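About Vakiler

Vakiler is an independent repair and restoration shop for older European cars. We work mostly on sedans, coupes and wagons built before 1995, with a few light vans when the schedule allows. The shop does mechanical work, electrical work and rust repair in house. Paint goes out to a body shop two streets over, and we inspect every panel with the owner when it comes back.

How we started

Amparo Bedoya opened the shop after 21 years as a dealership technician. She rented a single bay behind a tire store and took in cars that other garages had turned away, usually for lack of parts or wiring diagrams. Her first long job was a diesel wagon with a cracked cylinder head and no service history. The owner still brings it in every July before driving it to the coast.

We moved to the present building when the tire store closed. It has four lifts, a clean room for engine and gearbox assembly, and covered storage for cars that are waiting on parts. The old bay is now where we keep seats, trim and glass.

What we do

Routine service is a large share of the work: brakes, cooling systems, suspension bushings, timing belts, exhausts. We also rebuild mechanical fuel injection, carburetors and manual gearboxes. Automatic gearboxes are removed and refitted here but rebuilt by Urrego, a transmission specialist we have used from the beginning.

Restorations are taken on one at a time. Before we quote, the car comes in for an inspection that takes two days. We put it on a lift, pull the carpets, check the sills and floor, measure compression and test the charging system. You get a written report with photos and a price for each item. The report is yours whether or not you go ahead with us. The inspection costs $332, and we take that off the bill if the work is done here.

We do not install air suspension, remap engine computers or work on hybrids.

Parts

The parts room holds 946 catalogued items, both new and used. When a part is no longer made we look for old stock first, then for a good used one. If neither turns up, we have it made. Rubber seals and hoses come from Drilov, and small machined pieces such as linkage bushings and window regulator gears come from Makance. We keep the drawings, so a part that was made once can be ordered again.

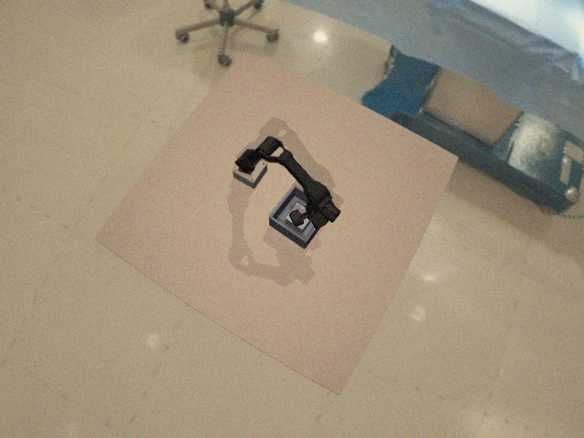 Used parts carry a 90-day shop warranty. New parts carry whatever the supplier gives, plus our own labor warranty of one year. Customers may bring their own parts, but we will look them over first and we do not cover the labor if one of them fails.

The people

There are seven of us. Amparo runs the shop and does most of the inspections. Four technicians work on the lifts, one person handles welding and metalwork, and one answers the phone and orders parts. We take one apprentice at a time from the community college automotive program. Two of our current technicians came to us that way.

Visiting

Please call before you come, especially with a car that is not running, so that we can clear a space at the gate. The office is at the side entrance. Customers are welcome to see their car while it is being worked on, with a technician present.

Storage for finished cars is free for the first week.

Page last updated May 12, 2025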